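Ticket 458: Greenhouse fan controller drops offline every night
Product: Borkonen climate controller, older two-channel model
Status: Solved
Opened: February

Original report

Hi all! I run a small hobby greenhouse with a Borkonen controller on the exhaust fan and the heat mat, and I love this thing, but it has started going offline at 2:30 in the morning. It comes back by itself at 3:02. That's 32 minutes with no fan and no mat, same time every night. The display says LINK LOST and the log has a gap. During the day it never misses a beat.

Setup: controller on the north wall, Stidau power strip, Estell wireless bridge in the kitchen, 30 feet of outdoor extension cord between the house and the greenhouse. Firmware is whatever was current last summer.

Already tried:
Restarting the controller. No change.
Restarting the bridge. No change.
New batteries in the remote sensor. No change, but they were due anyway.

Reply from support

Thanks for the great detail, the exact times help a lot! A gap that starts and stops on the clock is nearly always something scheduled. Please check these and let us know:
1. Does the router or bridge have a nightly restart or update window?
2. Is anything else on the power strip set to a timer?
3. In the controller menu, under Power, what is the lowest voltage recorded overnight?

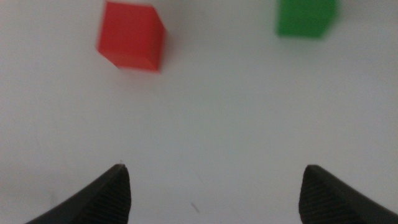
Update from reporter

OK, this is getting fun. The router has no schedule at all. The bridge has an update window, but it's at noon, so I left it alone. The strip has one timer on it, for the grow light over the Nông basil, and that one goes off at 10 p.m. and doesn't come back until six.

The lowest voltage, though! It says 94, at 2:31. I had no idea the controller kept that number. Daytime never goes under 117.

Reply from support

That's your culprit, or at least its footprint. Under 100 volts the controller shuts off both channels to protect the relays, and the radio goes with them. Something big is pulling on the same circuit at 2:30. Do you have a water softener, a well pump, or a freezer with a defrost cycle out that way?

Update from reporter

Water softener! It's in the garage, on the same breaker as the outdoor outlet, and it's set to regenerate at 2:30. I would never have put those two together. I ran a manual cycle at lunchtime and stood there watching the number slide down to 95. LINK LOST, right on cue. I may have cheered.

The softener on its own shouldn't pull that hard, so I went along the cord and found the plug at the garage end was brown around one blade. I threw the cord out and bought a heavier one rated for outdoors. Next manual cycle: lowest reading 114, controller stayed up the whole time.

Reply from support

Fantastic work, and please have that garage outlet looked at too. A browned plug usually means the outlet contacts are worn. Keep the softener off until that's done.

Final update

Electrician came, swapped the outlet, $400 with a new breaker and a separate run for the softener. Worth every penny. Nine nights now with no gaps in the log, and the basil has perked right up. Thanks so much, closing this one!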